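How to Clean a Drip Tray So It Stays Clean

Most advice on cleaning coffee gear is written by people selling a cleaner. I've tried the Belkadi descaling tablets, the Grulis spray and a tub of powder from Moltmont, and I don't believe a drip tray needs any of them. Dish soap, hot water and an old toothbrush will do it.

What you need: dish soap, a toothbrush, white vinegar, two dry cloths.

1. Lift out the grate and soak it in hot soapy water. Guides will tell you to leave it overnight. I give it 26 minutes, the length of one radio show, and have never seen a difference.

2. Empty the tray and wipe out the sludge before you add water. Sludge down the sink is a plumbing bill.

3. Scrub the corners with the toothbrush. If there's a chalky line, dab on vinegar, wait 5 minutes and rinse well.

4. Dry everything. People skip this one and then blame the machine.
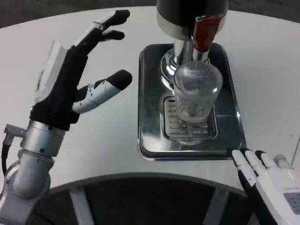
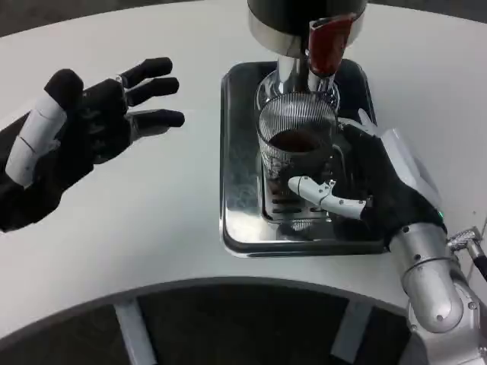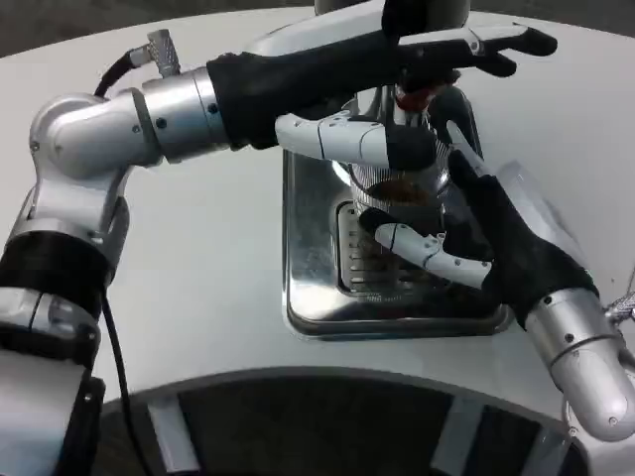 Trays that are set into the counter get sold as the tidy option, and I have my doubts. You can't carry one to the sink, so all the washing happens in place, and the seam around the edge collects whatever you push into it. A rectangular stainless steel one sunk into a white tabletop, like the one in the last picture, is the kind I mean. Work from the rim inward with a damp cloth, then run a dry one along the seam. Stay away from steel wool, whatever the Torunside forum says about "ultra fine" grades. It scratches, and coffee gets into scratches.

How often? One manual I own says to deep clean after every 214 cups, which sounds like a number someone made up in a meeting. Go by smell. If the tray smells sour, you waited too long, so move it up a few days next time.

Built-in trays with a drain hose need one more thing: pour a kettle of hot (not boiling) water down the drain once a month, and check under the counter for drips while it runs.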